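Help > Kitchen > Freezing Leftovers

Freezing leftovers: your questions
Posted 27 December 2020 by the Clalmont Kitchen Desk

Print this page | E-mail this page

How long will soup keep in the freezer?
Up to 3 months if you want it to taste like soup. It stays safe a good deal longer, but so does the ice scraped off the walls, and you wouldn't serve that to guests either.

Do I have to let food cool first?
Give it 45 minutes on the counter, in a shallow dish. A hot stockpot shoved in next to the ice cream will teach you a lot about ice cream.

Bags or tubs?
Bags for anything flat or floppy, tubs for anything you'd hate to mop up. Press the air out of a bag before you close it, then run your fingers along the strip a second time. The first pass always misses a corner. 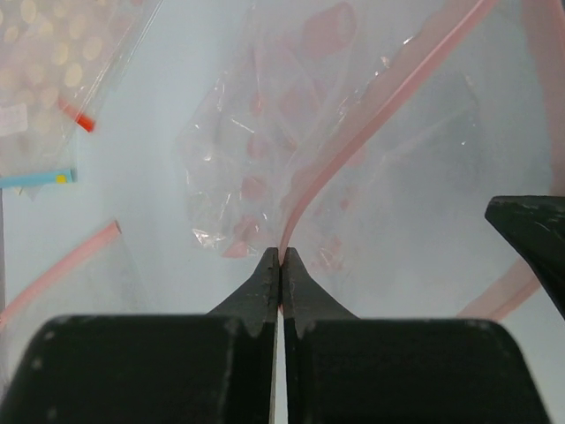

A clear zipper bag with a pink strip.

Can I wash and reuse the bags?
If they held bread or berries, yes. If they held raw chicken, let them go. We got 2,169 letters the August we suggested otherwise, and several were rude.

What about labels?
Write the name and the date before you fill the bag. You believe you'll recognize the chili. You'll be thawing gravy by spring.

My rice comes out like gravel. Why?
It sat uncovered too long before it was frozen. Pack it while it's still a little steamy, and reheat it with a spoonful of water.

Can I freeze a salad?
You can.

Last question answered: number 16 in the Yazzie County mailbag. The rest are about gravy.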